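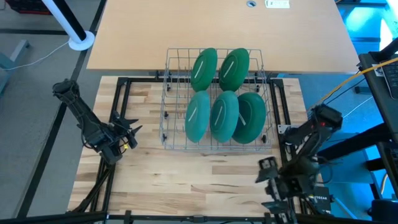

November, late afternoon. Glaze durability, second shelf of the green series. The question for this round is whether the satin greens can live in a wire rack without looking like they've been keyed in a parking lot. Prostow sells the rack as "gentle," a word I would like to see defined. Five round plates for now, two of the darker green in back and three in front, on edge between the tines, leaning a bit forward. Every one of them shows a pale diagonal mark across the face, at least from where I usually stand. Before anyone writes "scratch" in the log: I don't know yet if they are scratches, metal transfer, or the ceiling lights having fun with us. Montri C. says transfer. Montri S. says lights. They have the same first name and have never agreed on anything in this room.

Plan, such as it is. Tilt each plate under the desk lamp first. If the streak moves, it's glare and I owe Montri S. a coffee. If it stays put, rub with a damp cloth, then the Clekmont paste on the left half only. LEFT HALF ONLY. Last month somebody polished an entire plate to a lovely finish and left us nothing to compare it with.

Rack cycles: 24 in and out per plate, by the rim, no dragging. Then another 24 with the sort of carelessness Kulap calls "domestic." She has offered to do these herself and I believe she is the right person.

Running total on the counter sheet stands at 1,469 loads across all glazes. The sheet was supposed to stop at 500. Berenice wants to know why it didn't, and the best I can offer is that the sheet had more rows.

Teal vs. deep green: still no agreed names. The recipe cards say Humine 2 and Humine 3, the shelf tape says "teal" and "other." Thanakorn has been calling the deep one "pond." Going with pond until Berenice objects.

Side note on the rack. The tines are thin enough that a plate can rock if it goes in crooked, and I suspect the rocking does more harm than the loading. Worth trying the Ongart rack with the coated wire, if it ever comes back from the kitchen, where it is apparently holding pot lids.

To do
— lamp check, all five, write down which way the mark runs
— find the other half of the paste
— ask Kulap for the firing notes on pond
— stop using the back of this notebook for lunch orders

Lamp check first thing, before the sun gets round to the windows.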